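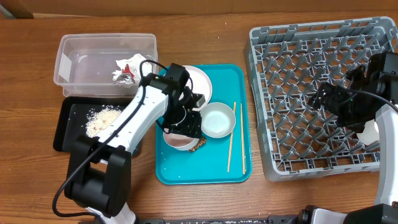
Clear bin, black tray, teal tray, some rice.

Handout 4: Sorting a Brick Collection
Instructor: Sibel Bilgin
Revised 2020-06-20

Last session we covered washing. Tonight is sorting, the part of the hobby that takes up most of the hobby.

1. Do not sort by color first. Everyone does it once. A drawer of 800 black pieces looks lovely and you will never find a black hinge in it. Sort by shape, then split by color when a drawer gets too full to dig through.

2. How full is too full? Tirta Santoso's rule is 200 small parts per drawer. Mine is when I start swearing.

3. Plates and tiles go in separate drawers. A tile has no studs on top. If you mix them up, your model will let you know around the roof.

4. Minifigures: decide now whether you keep them whole. Heads, torsos and legs stored apart save space and alarm visitors. Hair gets its own box, always.

5. Mystery parts. Keep one small box for them. When it fills up, bring it to class and Irfan Sitompul will name most of it without looking up from his coffee.

Terms to know
SNOT: studs not on top, i.e. building sideways.
Greebling: small detail added to make a flat surface look busy.
MOC: my own creation. Also what we call it when we lost the instructions.

For next time
Sort 144 pieces of your own by shape and write down how long it took. Bring a baseplate. Read the Flereo notes on drawer labels, pages 1 to 3, skipping the poem.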